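# About Plivell

We sort kitchens. People ring us when the drawers won't shut, or when they've moved house and the boxes marked KITCHEN have been sitting in the hall since February. We come round, empty everything on to the table, and put back what you use.

We are wary of most of what gets said in our trade, so you may as well know where we stand before you book.

We don't believe a tidy kitchen will change your life. It will let you find the potato masher. We have read the books that promise calm and better sleep from a row of matching jars, and we've been into the houses of people who bought the jars. The flour was still in its paper bag, behind them.

We don't sell storage. Eimear Nic Aodha, who started Plivell after five years on the floor of a kitchenware shop, used to sell a great deal of it. Most of it came back up in conversation later: the drawer insert that was a finger too wide, the carousel that flung teaspoons. If you need a box we'll tell you the measurements and you can buy it where you like. We take no commission from anyone. Drekia offered us a cut on their drawer dividers and we said no, partly on principle and partly after trying the dividers.

## What we do with utensils

Nearly every job starts here, and it's where clients argue with us most. The usual advice is to own fewer of them. Fewer than what? A household that cooks rice every night needs its paddle within reach, and one that doesn't can keep it at the back. We've no magic number and we're suspicious of anybody who has.

So it all goes on the table, on a cloth if you have one, and we go through it piece by piece. Spatulas, chopsticks, the odd thing from a market that might be for honey. You pick each one up and tell us when you last cooked with it.

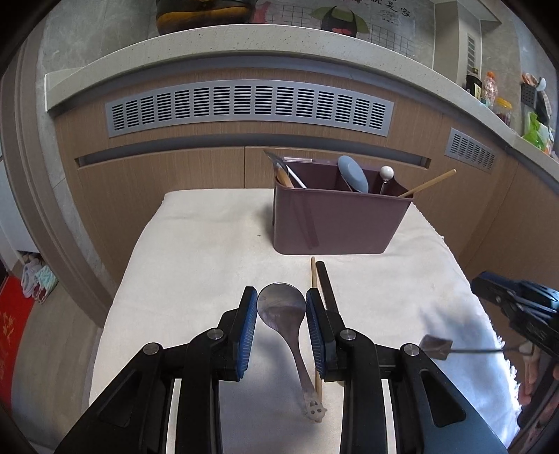

"Might come in handy" is not an answer we accept the first time. We may accept it the second. Tamara Ciobanu, who does most of our house visits now, has a soft spot for rice paddles and will let you keep one you never use if the handle is nice enough. Eimear won't. You can ask for either of them when you book.

A caddy with compartments beats a plain jar, in our view, though by less than the people who make caddies would like you to think. Long things at the back, short things at the front, nothing sharp standing point up. Chopsticks will lean whatever you do. Leave them to it, or put them in a drawer.

We tried labelling the compartments for a while. Clients read the labels for a week and then put the whisk wherever there was a gap. We've stopped.

## What it costs

A single visit is 60 euro and lasts up to 3 hours. A larger kitchen, or one shared by several adults who don't agree, is 70. There is no package and no membership. We were told by a business adviser at Naltivo that we ought to have a membership. We asked what the members would get and the meeting ended fairly soon afterwards.

If we come back it's because you asked us to. Over half of our clients don't, and we take that as a fair result, though we admit it could also mean they were fed up with us.

## What we don't do

We don't do wardrobes, sheds or paperwork. We don't take photographs of your cupboards to put on the internet with a sad one on the left and a happy one on the right. We don't throw anything away without your say-so, and anything you want to pass on goes in your own car to wherever you choose.

We share the upstairs office at Ó Riain with an upholsterer. Ring the bell twice, it sticks. Bookings are open for visits from 17th October, mornings only. Please don't tidy up before we come, it makes the job slower.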